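Keeping Ducks Through the Cold Months: A Conversation with Eleri Griffiths

The Rellbridge Poultry Society spoke with Eleri Griffiths, who keeps a flock of Welsh Harlequin ducks on a small holding outside Rumthorpe, on preparing waterfowl for winter.

Ms. Griffiths begins her preparations in October. The first task, she said, is the bedding. "Ducks bring a great deal of water indoors with them. I put down straw over pine shavings and turn it every morning. If the house smells of ammonia when I open the door, I have left it too long."

She advised against closing the vents in a cold spell. "New keepers want to seal everything. Damp air does far more harm to a duck than cold air does."
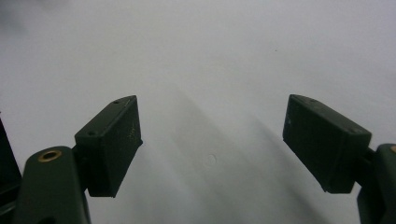

On feeding, Ms. Griffiths reported that her birds eat noticeably more once the nights lengthen. She offers a layer pellet twice a day, with a handful of cracked corn late in the afternoon. Drinking water must be deep enough for a duck to wash its nostrils, and she carries out fresh buckets 3 times a day in freezing weather.

Asked about egg production, she said that she does not light the house. "They lay less, and I accept that. Last winter I had about 100 eggs from the whole flock between the first frost and the thaw. Mrs. Domański, in Tarkham, uses a lamp and does better."

Members with questions on winter housing may write to the Society's office in Rellbridge.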